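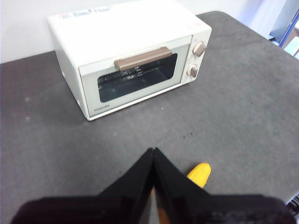
3 min read

Minutes of the Flaltemthorpe allotment meeting, Wednesday 2nd October

I said I'd have these typed up by the weekend and I nearly managed it. I took the notes by hand, so if I've got you down as saying something daft, tell me and I'll fix it before the next one.

Present: eleven of us, plus Siobhán Dunne in the chair. Apologies from both of the Limsakuls (new baby, everyone sends love!) and from plot 14.

Last meeting's minutes. Agreed, apart from me having written "leeks" all through the bit on water leaks. Corrected.

Water. This took up most of the first half hour. The trough by the Tanent Lane gate still drips at the joint and the ground round it is a bog. Siobhán has had a price of £310 to dig out and replace the whole length of pipe up to the first tap. Plot 6 thought we could patch it ourselves for a good deal less, and there was a fair bit of back and forth on whether we'd be patching it again by Easter. We voted seven to four for the full job, with Siobhán not voting. She'll ring the plumber and ask him to come after the main crop potatoes are up on plots 2 and 3, as he'll have to cross the corner of both. The water goes off for the winter when he's finished, so fill your butts.

Rents. Going up by £3 a plot from January. I expected a row and there wasn't one. Half plots go up by the same amount, which plot 9b said was a bit rich, and I've promised to write that down, so there it is. Siobhán will look at it again next year.

Manure. The stables at Skivarness will deliver again, same as last autumn, but they want somewhere firm to tip it this time. We settled on the hardstanding by the old hen run. Please don't help yourself before it's been shared out - last year the far end got three barrows between them and they haven't forgotten. It's fresh, so stack it and leave it until spring, and keep it well away from where your carrots are going.

Seed order. We get the discount if the joint order comes to more than £100, and we're at £84 with the broad beans and onion sets still to go on. I've got the list and the catalogue, so catch me on a Saturday morning or put a note through my door. I'm pushing hard for the early purple broccoli again (mine was glorious, I will not be told otherwise). Money with your order, please, in an envelope with your plot number on.

Hedge. The lane side needs cutting back before the weather turns. Two people have loppers and one has a proper hedge trimmer but no extension lead long enough. If you can lend a lead, speak up. We'll do it on the last Sunday of the month from ten, and I'll bring soup and cheese scones. Check for nests first, though we should be well clear of all that by now.

Waiting list. It's getting long again. Plot 11 hasn't been touched since the spring and Siobhán has written twice. One more letter, and if there's no answer by the end of the month it goes to the next name down. There was some feeling that we should split it in two and get a couple of people started. I'm for it, personally, as a full plot frightened the life out of me in my first year. To be decided when we know where we stand.

Any other business. Plot 4 has a glut of squash, all sizes, help yourselves from the bench. Somebody's left a good pair of secateurs with red handles in the shed and I've hung them on the nail. The combination on the gate is changing, and I'll tell you the new number in person, so please don't ask me to text it. Bonfires only after dusk, and never when the wind's towards the houses.

We finished at twenty to nine. Next meeting is in January, same place, and I'll put the day up on the gate once Siobhán has booked the room.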